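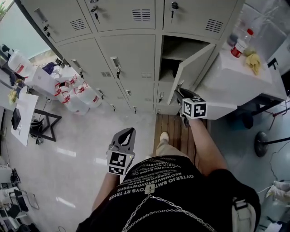

Locker station, with both hand-held grippers up and the right-hand one at the open door.

How to Run a Hands-On Gripper Station at Your Open Day

When we first opened our workshop to the public, we put everything behind a rope and talked at people for forty minutes. They were very polite about it. The following May, Akinyi Mabula suggested we let the visitors hold the grippers themselves and do a real task with them, and I have never wanted to go back to the rope! We had 247 visitors through the doors that day, and 191 of them took a turn at the lockers. I've had enough emails since then asking how we set it up that it seemed kinder to write the whole thing down in one place, so make yourself a cup of something and settle in.

What you'll need

A pair of hand-held grippers with marker cubes on them, already paired with your recording setup. Ours are the ones we use every day on the Jorholm project, and I would encourage you to use your everyday ones too (visitors can tell when they've been handed the good china).

A bank of lockers, or a cupboard, or anything with a door that swings. Metal lockers are lovely for this. They're sturdy, the doors are all the same size, and people already know in their bones how a locker works, so you can skip that part of the explanation.

A mat for the visitor to stand on. We use a brown slatted wooden one.

A sign-up sheet, two pens, and a third pen for when the first two have walked off.

Before the doors open

Give yourself a good hour for this. Charge the grippers the night before and then check them again in the morning, since one of ours once sat on its charger all night with the plug half out of the wall. Look for the little light on each one before you hang it up at the station.

Put the mat down where you want feet to be, squarely in front of the lockers, and try the reach yourself. Then ask the shortest and the tallest person on your team to try it as well. Mirjam Aebischer had to go up on her toes for the top row the first time we did this, and we moved the whole task down to the second row on the spot. That's where it has stayed.

Choose one door for the task and leave it unlocked. The keys can stay in the other locks if you like. Ours do, and a few of the braver visitors always ask if they can try turning one. (Yes, at the end, if the line is short.)

Wipe the marker cubes with a dry, soft cloth. Fingerprints matter more than you would think, and by lunchtime you'll be doing it again.

Greeting your visitor

Ask them to step onto the mat and let them look at the grippers for a moment before they put their hands on anything. I say something like, "These are going to be your hands for the next few minutes," and then I hush, which does not come naturally to me. Show them how the fingers open and close. Let them pinch the air a few times. Children will pinch your sleeve, and that's fine too.

Ask them to keep their own fingers off the cubes. If you only remember to say one thing, say that one.

Long necklaces, lanyards and loose scarves can go under a shirt or over a shoulder if they're getting in the way. Just mention it gently. Most people sort themselves out.

The task, step by step

1. Start with both grippers held out in front, pointing at the lockers, elbows easy.

2. Bring one gripper in toward the edge of the door. Slowly! Everybody wants to lunge the first time.

3. Close the fingers on the edge and draw the door open in a wide, lazy curve. The door wants to travel in an arc, and a person pulling straight back will lose their hold halfway.

4. Pause with the door open and the gripper still near it. Count to two out loud together. The pause makes it much easier to find the end of one motion and the start of the next when you look at the recording later.

5. Swing the door closed the same way, let go, and bring both grippers back to where they started.

6. Do it again with the other hand leading. There's usually a good laugh here.

Allow a few minutes per person. Two rounds is plenty for most folks, though I had one retired piano tuner who stayed for nine and would have stayed for more if his grandson hadn't been hungry.

Showing them what they made

Please don't skip this part. Walk them over to the screen and play back their turn. Our playback runs in Ledavine, but whatever you use day to day will do. People go very quiet watching their own movement come back as a wobbly line, and then all the questions arrive at once. Ask permission before you keep a recording, and delete it right there in front of them if they'd rather you did.

If the tracking drops out

Check whether the visitor has turned the cube away or covered it with a wrist. Nine times out of ten, that's it. Next, wipe the cube. After that, restart the gripper and chat about the weather while it wakes up.

Packing up

Wipe down the handles, put the grippers back on charge, and shut all the locker doors. Copy the day's recordings over before anybody goes home, and bring the sign outside in. We left ours out until ten at night once and had two very hopeful teenagers at the door.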